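Thread on our shirt-folding result, which is now public, so I may as well explain it before somebody's headline does.

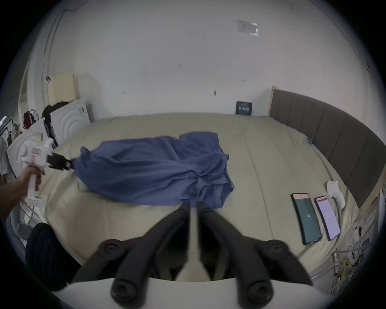 Why collect demonstrations with hand-held grippers instead of driving a robot remotely? Speed, mostly. A person holding the gripper works at close to the pace of ordinary housework, and a person steering an arm through a headset works at the pace of a museum tour.

The question we set out to answer was dull and I'm fond of it. Given a fixed budget of demonstrations, is it better to have many clean ones or to spend part of the budget on messes?

By "messes" I mean starts where the shirt is bunched up, half inside itself, or lying in a shape that has no name in the folding literature. Most datasets politely begin with the shirt already flat. My laundry has never done this.

We collected 651 demonstrations for the study, all of them shirts, all of them on beds. We called the set Claltata, a name chosen late in the evening and defended ever since out of stubbornness.

Of those, 111 were what we call recovery demos. You start from a bad state and the only goal is to get to a flat shirt. Folding is not attempted. It's very freeing.

Then we trained the same policy 2 ways. One got clean demos only. The other got the same total number, with all the recovery demos swapped in for clean ones. Same network, same training time, same arms at test time.

On shirts that started flat, you couldn't tell them apart. I stared at those plots for most of April hoping for a difference, and the plots stared back.

On shirts that started crumpled, the clean-only policy would pinch a bit of fabric, lift it, put it down somewhere equally bad, and repeat until the timer ran out. I have had jobs like that.

The mixed policy would find a corner, pull it out, let go, find another. Slow and ugly, but it got to flat far more often. The tables are in the Grerthorpe report, section 4, past the part where we apologize for section 3.

Section 3 is the failed idea. We called it Godside and it was meant to pick the best grasp point by scoring every visible edge. It loved hems. It loved them so much that it would hold one and refuse to move on to anything else.

Things I would not claim: that this works for pants, for fitted sheets, or for anything with a hood. We tried 12 hoodies. The hoodies won.

Also, all our demos came from people who already know how to fold. I'd like to see the same test with people who don't — my guess is that they produce excellent recovery data without being asked.

Next up is the same split on towels, run with the Wyss setup so the arms are different too. If the result disappears, I'll post that here as well, probably with fewer jokes.

Code is going up once I've removed the comments I wrote at 3 a.m.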